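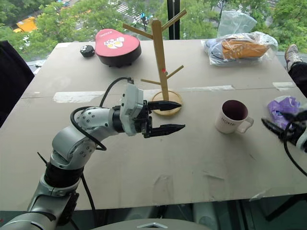

Fig. 1. The mug tree on a covered tabletop.

Section 4. Setting up and using your mug tree

By now you will have read the general notes in Section 3 and, with any luck, found a bit of table or worktop you can spare. The Votuden mug tree is a simple thing, and most people have theirs standing up and in use before the kettle has boiled, but a few minutes spent on it at the beginning will save you a wobble later on -- and perhaps a favourite mug as well. Please read the section through once before you start.

4.1 Choosing the spot

1. Pick a flat, level surface. A dining table, a sideboard or a kitchen worktop will all do nicely. A tray will do too, provided that it doesn't flex when you lift it.

2. If you are worried about scratches, put down a sheet of cardboard first. Where two sheets meet, lay them edge to edge without overlapping and run a strip of tape along the join, pressing it down well. The round base needs to sit on one level, and even a thin ridge of card under one side will set the post leaning.

3. Leave 400 mm of clear height above the table if there is a shelf or wall cupboard overhead. You'll want room to lift a mug up and off its peg without knocking your knuckles.

4. Keep the tree away from the hob and the sink. The wood doesn't mind a drip now and again, but it does mind steam, day in and day out.

Note: Scuffs and creases in the cardboard do no harm at all. Change it when it goes soft.

4.2 Standing the tree up

1. Hold the post low down, near the base, and set it on the table. Don't carry the tree by a peg, however handy the pegs may look.

2. Turn it so that the pegs spread to your left and right as you stand in front of it. This is the easiest way round for hanging and taking off, whichever hand you favour.

3. Press gently on the top of the post. If the base rocks, turn it a little at a time until you find where it settles. Old tables are seldom as flat as they seem, and a quarter turn is often all it needs.

4. Give each peg a light twist between finger and thumb. It should feel firm. If one moves, stop and see 4.5 before you hang anything on it.

4.3 Hanging your mugs

1. Begin with the lower pegs. They are the shorter ones, and a mug hung there keeps the weight down where you want it.

2. Hang the second mug on the opposite side at the same height, and then go on to the longer pegs at the top in the same way, left and then right.

3. Slide each handle down the peg until the mug comes to rest by itself. Small, tight handles may stop part of the way. They can stay there if they hang steadily, though you may find they are happier on another peg.

4. When you take mugs off, work in the opposite order, from the top downwards. (We know that nobody does this at breakfast. Do try to, if all the mugs on the tree are heavy ones.)

Caution: Do not hang more than 800 g on any one peg. Large stoneware mugs from the Latance range should go on the lower pegs only.

Caution: Always empty a mug before hanging it up. The pegs are angled, and the last mouthful of tea will find its way out.

4.4 Cups without handles

Disposable cups have nothing to hang by, so stand them on the table beside the base, leaving a little space for the hanging mugs to swing. A paper cup is very light when empty and goes over at the least touch. If you keep a folded or scrunched-up plastic bag for rubbish, you can tuck it into a spare cup, where it will be out of the way and ready when you are clearing up. Put that cup to one side of the tree, within reach, and don't drink from it afterwards.
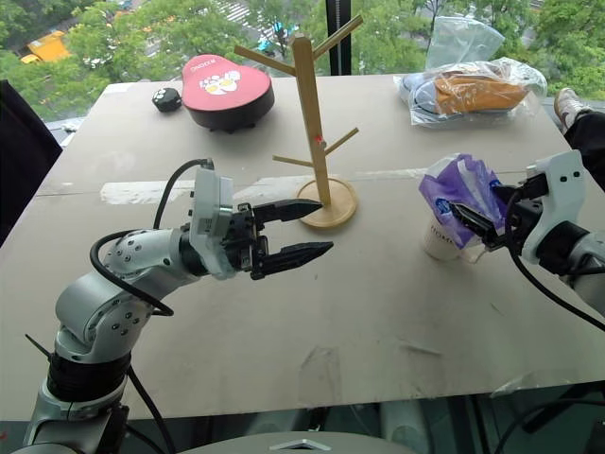 Benítez wrote to us that a cup with a bag in it had become the most useful thing on the tea table, but that it ought to go on the side you reach with your free hand, because you nearly always have a mug in the other one. Ours had been on the wrong side for years, the letter went on, and we only noticed when we moved the biscuits.

We have tried it both ways since and think this is good advice. Left-handed readers will want to swap it over.

4.5 Looking after the wood

1. Wipe with a soft, barely damp cloth and dry straight away. Do not soak the tree or put it in the dishwasher.

2. Every January, or whenever the wood begins to look dull, rub in a little Flunholm wood oil and leave it for 2 hours before hanging mugs again.

3. If a peg is loose, take everything off the tree and leave that peg alone until it has been glued. Packing the hole with paper will only make it worse.

Section revised August 2, 2022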